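Filed under: Grant updates / Home robots

Hello Ritva, and hello to everyone at Tandis who reads these over a coffee. The spring report was mostly spreadsheets, so you'll be glad to hear this one is mostly about the open day, which took up a good chunk of our December.

We ran it in the Skostska simulator, up on the big screen in the downstairs room, with doors open from two o'clock. The idea was to let people see what the money goes on: a simulated flat, a simulated robot, and a lot of waiting while it decides where to go next. Kerttu Harju drove the demonstration and I did the talking. We'd planned two sessions and we got through both, though the second began late as the first lot wouldn't stop asking questions (a nice problem to have!).

We started people off in the bathroom. It's a tight room with a long narrow floor, and turning anywhere near the toilet is still the thing the planner likes least.
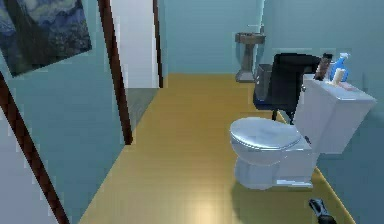 Bathroom in the demo flat, sink at the far end, gripper tip at bottom right.

The small stuff on top of the cistern got the most attention. A lady from the Asevov care service wanted to know if the robot could tell a spray bottle from the other things up there, and whether it would know to leave it alone. My answer was "mostly, and not yet", and I'd sooner put that in writing to you than dress it up. Zyanya Aguirre is working on the second part now and I should have something to show you in the next report.

By the time of the open day we had 2,848 completed runs logged for this phase, with nine room layouts in use. Teodor Kvam has been through the failed runs as well and reckons doorways are behind most of them. We've changed how the robot lines itself up before going through, and that seemed to hold up on the day, but one afternoon with visitors isn't a test and I won't pretend it is.

The bedroom went more smoothly – lots of open floor in the middle, so there's a proper route to the foot of the bed. 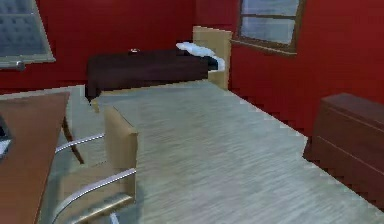
Bedroom with the red walls, desk and chair on the left, dresser on the right.

Brunello Costa had people call out jobs for this room, and we talked through how the robot would split each one into steps. "Bring me the thing off the bed" was the favourite. Someone asked who chose the red. I'm staying out of that one.

Spending is on track apart from the Aitken licence, which came in higher than quoted. I've moved a bit across from travel to cover it, and Kerttu has the paperwork if you need it. Still to do before the next report: the doorway tests done properly, and written feedback from the Asevov people, who have promised it and are being chased.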